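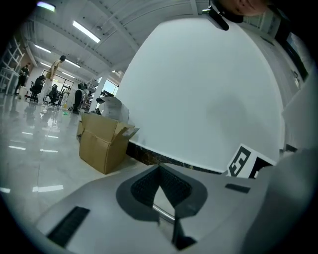 Séance 2 : la pince à main, côté atelier

Bon, on reprend où on s'était arrêtés. Les doigts de la pince Tola sont imprimés chez moi, en 19 heures (oui, c'est long, lancez ça le soir !), et le reste se monte à l'atelier partagé. Vissez les coussinets sans forcer, le plastique fend vite.

Pour les marqueurs du cube, collez-les bien à plat, une bulle d'air et la détection saute. Narendra Sisodia a refait les siens deux fois, il vous racontera.

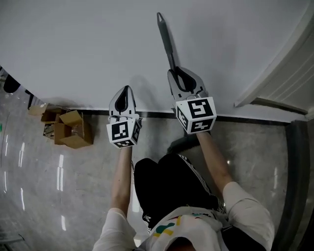
Côté réglage, je monte jusqu'à 60 images par seconde, mais commencez plus bas si votre portable souffle. Ensuite on passe aux objets longs et fins, mes préférés, parce qu'ils pivotent dès qu'on serre de travers.

À faire pour la suite : un essai chacun, et vos notes de calibration.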